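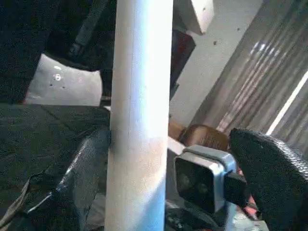

Wrist camera view, with one gripper finger at lower right.

Nellwood Club Arm Kit
For school clubs and student teams, grades 7 and up

We sell a lot of kits to robotics clubs and we have read a lot of kit pages. Most of them promise a working robot by the end of the first meeting. Plan on 6 meetings before the arm picks up anything on purpose, and more if your team wants to write its own code.

What you get
Arm, base and power supply
Two-finger gripper with textured pads
Wrist camera and bracket
Drivov controller board
Printed build guide

What you don't get
A laptop, a table clamp, or a curriculum. There is a lesson pack from Ichikawa that some teachers like. We found it long on worksheets and short on wiring, so we don't bundle it.

About the wrist camera
Students expect a clean view of the target. They get a view full of poles, brackets and shadows, and software that has to cope with it. Good practice for a contest, but don't believe anyone who says the vision part is easy - it takes up most of the season.

Lift limit: 300 grams. The old listing said more. It was wrong.
Rated gripper life: 2000 cycles, then change the pads.

Competition use
Legal for the Brorasach student challenge under last season's rules. New rules come out in October, so check before you spend club money.

Spare pads and cables are sold separately. Order the cables with the kit.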